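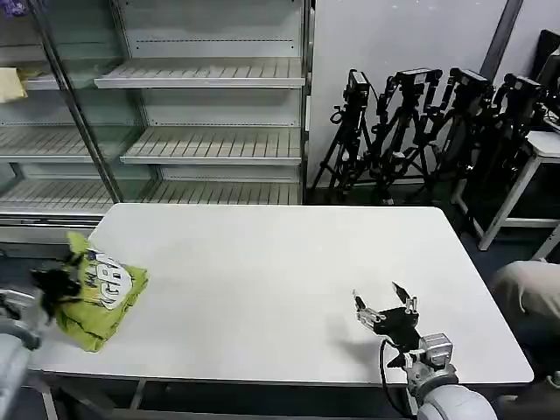
Bright colors in the wash

A bright shirt loses its color little by little, and most of the damage comes from heat, long washing and sun. I learned this slowly, with many ruined shirts of my own.

Wash strong colors in cold water, inside out, and choose the short program. Do not fill the drum to the top, as the clothes rub against each other and the surface becomes gray. For a new shirt, make the first 2 washes alone. I use half of the powder that the box recommends.

Never leave the wet laundry in the machine overnight. If you forgot it and it smells, soak it for 3 hours in cold water with a small cup of white vinegar, then wash again. Vinegar and bleach must never be used together.

Dry in the shade. A line in full August sun can bleach the shoulders in one afternoon. Hang T-shirts from the hem, so the pegs do not leave marks on the chest.

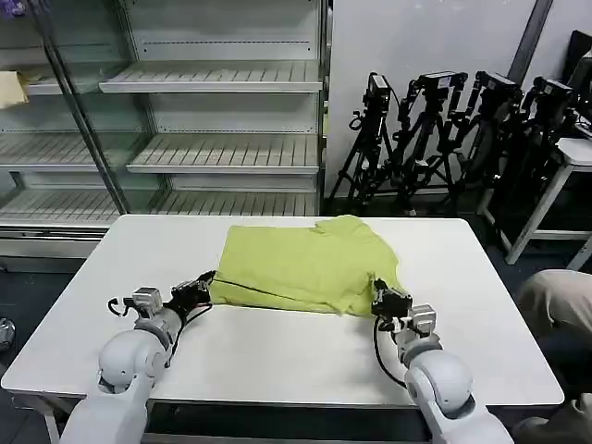

Lime-green shirt, folded into a bundle.

If there is a print, iron from the inside or put a thin cotton cloth on top. Wait until the shirt is cool before you put it in the drawer, otherwise the new creases will stay.

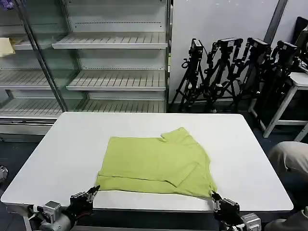
Margit Katona: I do the same with the vinegar, but for towels I need to soak them until the next morning. For sports shirts it did not help me much, only a second wash did. Do you also use it for wool?

For wool I don't use it. I wash wool by hand and dry it flat on a towel.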